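Archives > gatside-dev > December 2018 > Re: grasp width drops out on shiny rims

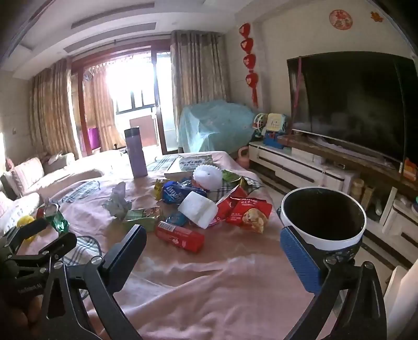 Bowl against the blue pad, snack pile on the bed behind.

Hi Soledad, hi all,

Soledad Gaete wrote:

> I've been running the new width estimator over the Belldale set and it
> mostly behaves, but on bowls and cups the width jumps to fully open for
> a few frames and then comes back. Tasteo then splits the episode in two
> because it thinks the object was let go. Is this the tag detector, or
> is the smoothing doing something silly? I'd like to know before I rerun
> everything. Also, does anybody still use the old config format? I'd love
> to drop it.

It's the smoothing, and I'm so pleased you asked, as I spent two evenings in there and came out with a patch I really like!

The frame at the top is the one I kept going back to. Window light is pouring in through the balcony door, there's a white bowl right up at the jaws, and the exposure lands somewhere that suits neither. The detector loses one finger for a few frames. Fair enough, it happens. But when it loses a finger we fill the gap with the default width, and the default is fully open. That line has been there since April and I'm fairly sure I wrote it. Sorry about that.

What the patch does:

- A missing finger is now stored as missing. The filter carries the last good width forward and lets its uncertainty grow.
- If only one finger is seen, we mirror it about the centre line and give it a lower weight. The jaws are geared together, so this works better than I'd hoped.
- Gaps longer than 315 ms are flagged and left for the planner side to deal with. I picked that number by staring at plots, so please argue with me.
- Tasteo only cuts an episode when the width is measured as open. A guess can't trigger a cut any more.

I ran it on 72 episodes, all of them ones you'd marked as split by mistake. All but 2 now come out whole. The leftovers both have the clock offset between camera and pose track that Telma Herrera wrote about last month, and I haven't tried to paper over that here. It wants its own fix in the Ibarra sync tool.

The other thing I had a go at is the object mask. That pile on the bed is a lovely hard test: a red box, a red bag beside it, a blue crinkled wrapper, a block of white foam, and a plaid blanket off to the left with enough lines in it to keep any edge finder busy. The old mask grew out of the bowl and along the white foam as if they were one thing. Seeding it from the pad contact point, and keeping it near the depth we get there, cleans up most of that. It still leaks a bit on the dark band around the base, where it sometimes decides the bowl has ended early. If anyone has a favourite trick for patterned rims I'd be very happy to steal it.

Speed is fine. The mask step runs at over 300 frames a minute on my laptop, which is no worse than before, and the width filter costs so little that I couldn't measure it.

To try it, pull the branch width-gaps and set fill_mode to hold in your Gatside config. The old behaviour is still there under fill_mode open if you need to match earlier numbers. You'll have to clear the width cache first or you'll get the stale values and wonder why nothing changed – I lost half an hour to that.

Soledad, I'd hold off on the full rerun until Telma has looked at the one-finger case. She knows the jaw geometry far better than I do, and I'm not certain the mirror step is right when an object is gripped near the tips and the pads flex. A dozen or so of your cup episodes would be plenty for a first check, and if you could send me the plots for any that look odd I'll dig into them.

As for the old config format, I don't use it, and I'd be glad to see it go. Maybe leave the converter in for one more release though? I have a folder of ancient settings I keep meaning to sort out.

Cheers, and thanks for such a clear bug report. It made the hunt a lot of fun.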